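Farketex Kraft Table Cover, Brown

Single-ply brown paper for covering tables, benches and counters. Sold by the roll or in pre-cut sheets. 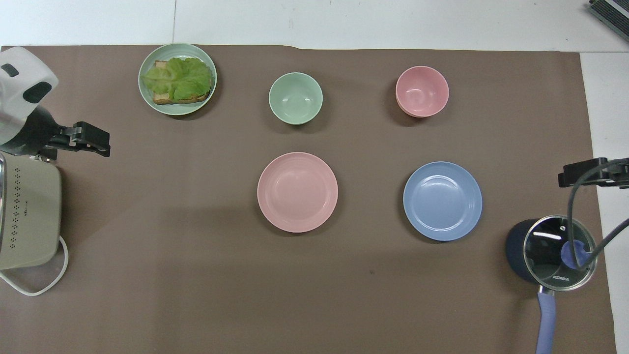

Overview

Farketex table cover is a medium-weight brown paper made for everyday use in cafés, classrooms, craft rooms and church halls. It is uncoated on both faces, so it takes pencil, crayon, felt pen and most water-based paints. It can be used once and thrown away, or turned over and used again if the first side is still clean.

The paper is supplied by Rukside and cut at our unit in Fetholm. Sheets are packed flat between card. Rolls come on a plain card core with no plastic end caps.

Sizes and order codes

Roll, standard: 200 m long, code 1073
Roll, short: 40 m long, code 1073-S
Pre-cut sheets: pack of 400, code 1073-P

All rolls fit the Grgić wall-mounted cutter and the Grgić bench stand. If you have an older stand with a fixed spindle, check the diameter of the core before ordering the standard roll. The short roll fits both.

Laying the paper

Wipe the table first. Crumbs show through as bumps, and a damp patch will make the sheet cockle.

Unroll with the curl facing down and leave the sheet to settle before setting out plates. Paper from near the core holds its curl longer. A strip of low-tack tape on the underside at each corner is usually enough on a smooth table. On rough timber, fold the ends under instead.

The edge will be straight if you use a cutter. Torn by hand against a ruler, it will wander a little. For long tables overlap two sheets by a hand's width — tape the join underneath, never on top, where it catches on glasses.

Use with food

The paper is suitable as a cover beneath plates and serving dishes. We do not sell it for wrapping food or for direct contact with anything wet or greasy. Oil goes straight through and will mark untreated wood. If you need a barrier, see the waxed version, code 1073-W, which does not take paint or crayon.

Keep it away from candles and hot pans.

Storage

Store rolls upright in a dry cupboard. Rolls left lying on a concrete floor pick up moisture and the outer layers ripple. Sheets should stay in their card until needed. Some change of shade between batches is normal, so order enough for one event at the same time if the colour matters.

Disposal

Clean paper can go in household paper recycling. Food-stained paper can be torn up and composted. Remove tape first.

Delivery and returns

Orders go out from Fetholm by courier. Unopened rolls and packs can be returned in their original packing. Cut lengths cannot be returned. The waxed version will be out of stock until October.

Customer comments

"Bought the short roll for a pottery class. Stays flat once it has had a few minutes. Would like a wider one." — Ximena Lucero

"Good paper, box arrived dented at one end and the first couple of turns were creased. Rest was fine." — Shiyu Lu

Trade enquiries: Vesna Halilović
Samples and spare cutter blades: Muchen Liang

Page last updated July 28, 2024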